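Drasano Watch Manual
Section 4: Replacing the strap and pairing again

4.1 Before you start

Charge the watch to at least 53 percent. Pairing will not begin below that level. Work on a flat, clean surface and keep the spring bar tool supplied in the box within reach.

CAUTION: Do not use a knife or a screwdriver on the strap release. Damage to the lug channel is not covered by the warranty.

4.2 Removing the strap

1. Turn the watch face down on a soft cloth.
2. Press the release button next to the upper lug and hold it.
3. Slide the strap sideways until it clears the channel. Do not pull it straight out.
4. Repeat for the lower strap.
5. Wipe both channels with a dry cloth. Sweat residue is the usual cause of a strap that will not lock.
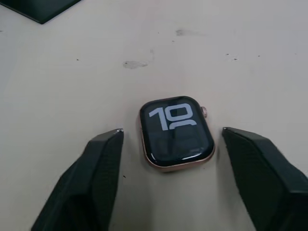
6. Slide the new strap in from the same side until it clicks. Skirkutwood leather straps are stiff when new and may need a second push.
7. Pull lightly on each strap. If either one moves, remove it and start again from step 3.

NOTE: Metal link straps add weight and can affect the step count for the first day of use.

4.3 Pairing with a phone

1. Turn on Bluetooth on the phone and open the Drasano app.
2. On the watch, go to Settings > Phone > New phone.
3. Compare the code on both devices and tap Confirm on each.
4. Keep the two devices close together until the progress bar reaches 100 percent. The first sync takes about 200 seconds — longer if music is stored on the watch.

If error 237 is displayed, the watch is still linked to another account. Remove it from that account first, then repeat step 2. A factory reset does not clear this link.

CAUTION: A reset erases stored workouts that have not been synced.

Related topics
Section 3: Charging and battery care
Section 5: Watch faces and brightness
Section 6: Water resistance
Using Dasov chargers with Drasano watches

Reader comments (2)

Hoàng: Step 3 worked but my lower strap slid out the other way. Might be worth adding to the manual.

pixelferry: Got 237 after buying mine used. Had to ask the seller to take it off their account, then it paired on the first try.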